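Toaster

A toaster is a small kitchen appliance that browns sliced bread by exposing it to radiant heat. Most models sold for home use are either pop-up toasters, which hold the bread upright in slots, or toaster ovens, which have a door and a rack.

History

Before electric models, bread was toasted on long forks or in wire frames held near a fire. Electric toasters came into homes in the early 20th century. The first ones browned one side at a time and had to be watched. Pop-up models with a timer later removed the need to turn the bread by hand.
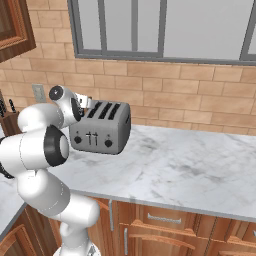

Operation

Pushing down the lever lowers the bread and switches on the heating elements, which are usually made of nichrome wire wound on sheets of mica. In many models an electromagnet holds the lever down until the timer cuts the current - a spring then lifts the carriage.

Browning comes mainly from the Maillard reaction between sugars and amino acids in the bread. Dry or sweet breads brown faster than fresh, plain ones, and frozen slices take longer.

Care and safety

Crumbs collect under the slots and can catch fire if left to build up. Many toasters have a tray that slides out for emptying. The appliance should be unplugged and cool before it is cleaned, and metal utensils should be kept out of the slots.

See also: Sandwich press, Toast rack, Waffle iron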